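Under the Pile: How Rugs Wear Out

Most rugs are replaced for the way they look, long before the fibers have given up. The change a homeowner calls wear is usually a mixture of three separate processes: flattening of the pile, soil trapped near the backing, and actual loss of fiber. Only the last one is permanent.

Retden, a small textile workshop that repairs and tests floor coverings, has spent two years separating these effects. Its test bench is a turntable fitted with a weighted foot that presses, twists slightly and lifts. Samples are weighed before the run, vacuumed under fixed suction after it, then weighed again. The difference is fiber lost.

In the most recent series, 40 samples were run to the same number of cycles. The looped wools lost the least. Cut-pile wools shed heavily at first and then settled, as short fibers left over from shearing worked their way out. The polyester samples lost little weight but flattened early, and steam brought back only part of their height -- a result that matches what most owners see in front of a sofa after the first December.

Grit does more harm than feet. Sand particles sink to the base of the tuft, where each step drags them against the yarn. Retden ran one pair of otherwise identical samples, the second dosed with fine sand. The clean sample reached 732 cycles before the first tuft failed. The sanded one did not get to half of that.
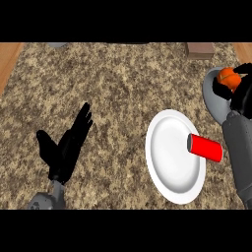

Mottled beige, tan and dark brown flecks on a large rug over a light wooden floor.

Color affects how soon any of this is noticed. A solid pale rug shows a traffic lane as soon as the pile leans, because the leaning fibers reflect light differently from those beside them. A flecked surface breaks up that contrast. The fiber beneath may be in the same condition, so a speckled rug needs its cleaning done by schedule, whatever it looks like.

The pad matters as well. Oltari sells a felt pad and Stesus a felt and rubber laminate, and both were included in the series. With either one in place, pile height after testing was better than on bare board. The laminate held position better on finished wood. Felt alone was easier to lift and vacuum beneath, and it left no marks on the varnish.

Furniture is a slower problem. A static load crushes the same tufts for months, and recovery depends on how long it has been there. Isah, a maker of flat-woven runners, advises its customers to shift heavy pieces by a hand's width twice a year. On deep pile, a damp cloth and a warm iron will raise most dents in wool. The iron should never touch the fiber directly, and synthetics should be tested first in a corner.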